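Ticket: Plesia gripper, sizing before purchase
Project: Prumotero, bedroom tidying
Raised by: Catrin Owen
Status: Open
Priority: Normal

Catrin Owen, August 10, 2019

We need to settle the gripper question before the order goes to Golob. The equipment budget closes in November and the quote for the two-finger Plesia lists 6 weeks' delivery, so there is no room for a second attempt.

The task list asks for loose household items to be lifted off the floor, the bed and the bedside furniture. The simulated bedroom has an aisle of planks between a long low cabinet and the bed, and the floor items must be reached from that aisle. My concern is the low end of the range. Flat items need the fingertips close to the surface, and the standard tips may be too thick for this. The wide tips cost 400 more per pair and are not in the current quote.

Please confirm which tips were loaded in the simulation, and whether the wide ones should be added.

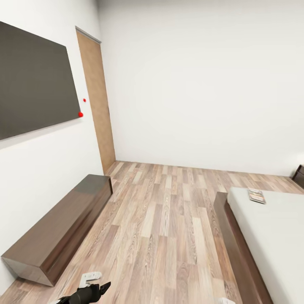 Ekow Abubakari
Standard tips. I would not add the wide ones yet. The quote already carries the mounting plate and the cable set, and the 400 would have to come out of the spares line, which is thin enough. Can we see which items fail first? If it is only the books, a thin nail on the standard tip may do the same job, and the workshop can make those here.

Catrin Owen

Agreed that the spares line should stay as it is. I have split the items by height above the surface and not by weight. Weight is well inside the rating for everything on the list.

Group A, flat and stiff: paperbacks, magazines, cards.
Group B, flat and soft: sandals, folded cloth.
Group C, everything with a side that can be gripped.

Group C needs no change of tip. Group A is the open point. A closed paperback lying flat gives two possible grips, across the full width or across the spine and fore-edge at one end. The first depends on the stroke of the gripper. The second depends on the approach angle, and over the bed that angle is limited by the reach of the arm.
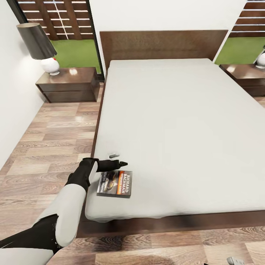 Group A, paperback on the bed, arm coming in from the side.

Reach is a separate line in the budget. If the base stays on the floor beside the bed, the short arm covers the near side of the mattress only. The long arm is the Plesus version and has its own quote, number 262. I have asked Tihomir Popescu to find out whether Golob will hold the price on 262 until November. No answer so far.

Tihomir Popescu

Golob will hold it for 4 weeks, not longer. They want a decision on the arm before the tips. The tips can be added to an open order at any time, but changing the arm means a new order and the delivery time starts again.

Catrin Owen

Noted. Arm first, then.

For the tips, the second case to settle is a book on a hard surface. A mattress can be pressed down a little by the fingers. A hard top can't, so any error in height goes straight into the finger joints. Please treat it as the worst case for Group A when comparing tips.

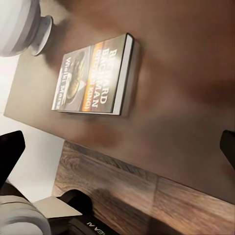
Group A, paperback on a hard top, view between the fingers.

Sorin Mujić

If the hard top is the worst case, the force limit matters more than the tip. The limit is a setting in the controller and costs nothing. I suggest we run the hard top with the limit lowered before anyone spends money. Also check that the quote includes the controller licence. The last one from Golob did not.

Catrin Owen

Checked. The licence is listed under "options" and is not in the total. I have asked for a corrected total and will attach it when it comes.

Group B is less urgent. A flip-flop can be taken across the sole or by the strap. Across the sole needs the wider opening, and that figure should be read from the data sheet and not from the brochure, as the two differ.

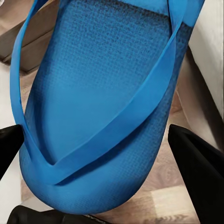
The opening is also the reason I would keep the two-finger model and drop the three-finger alternative from the comparison. The third finger adds cost and brings nothing for flat items. Zdenka Grgić asked for it to stay in the table so that the purchasing form has two bids. I have left it in with a remark.

Actions

Tihomir: written confirmation of the price on 262, with the end date.
Sorin: hard top runs with lowered force limit, standard tips.
Ekow: workshop estimate for the thin nails, per pair.
Catrin: corrected total from Golob, including licence.

Wide tips stay off the order until Sorin's runs are in. Ticket stays open.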